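Rewriting the small print: an interview with a warranty drafter

2014-03-24

The standard appliance warranty used by Kuusisto, a regional maker of water heaters and circulation pumps, ran to 511 lines in its previous edition. The current one has 100. The drafter responsible has worked on consumer contracts for most of a career and agreed to discuss the revision on condition that the conversation stay on the text and leave individual claims out of it.

The starting point was a review of 600 closed claims. Of these, 474 had involved at least one letter or call in which the customer asked what a term meant. "We had assumed the disputes were over money," the drafter says. "Most of them were over the word 'commissioning.' The installer thought it meant the day the water was turned on. The customer thought it meant the day of purchase. Our own claims desk used the date on the registration card."

The new text drops the word. Coverage now begins on the installation date written on the invoice, and if there is no invoice it begins on the date of manufacture stamped on the unit. The second rule is less generous to the customer, a point the drafter concedes. "It is harsher. It can also be applied by a person reading it at a kitchen table, and the old rule could not."

Definitions were handled differently as well. The earlier edition opened with four pages of them, in capitals, and each capitalized term then appeared through the body. In the revision a term is explained where it is first used, and only 'defect' and 'wear' keep a formal definition. Asked whether this weakened the document, the drafter is brief: "Outside counsel thought so. They sent back a version with the definitions restored. We kept two."

Exclusions took the longest. Scale damage is the usual ground for refusing a claim in hard-water districts such as Clurkness, and the old clause excluded "damage attributable to water of unsuitable quality" without giving a threshold. The new clause names a hardness limit and says how it is to be measured. Fitier, which supplies the heating elements, objected at first on the ground that its own warranty to Kuusisto contained no such limit. The two texts were aligned last May.

"You cannot promise the customer more than the supplier has promised you, unless you mean to pay the difference," the drafter says. "Sometimes you do mean to. Then it should be a decision, with a budget line – and it usually isn't."

One section was left almost untouched. The transfer clause, which lets a warranty pass to the buyer of a house, was taken from a Zitamico form and had produced no disputes on record. It is one long sentence with three semicolons. "I dislike it," the drafter says. "It works. I moved a comma."

The next job is the commercial edition, where the buyer is a contractor and the limits on liability are negotiated separately. The drafter expects it to be longer. 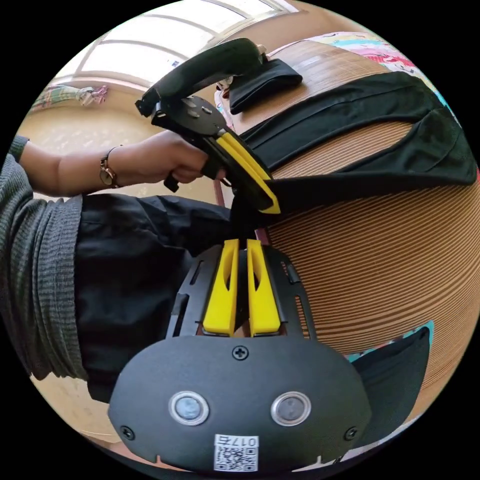
Hand-held gripper with yellow finger pads and a QR code sticker.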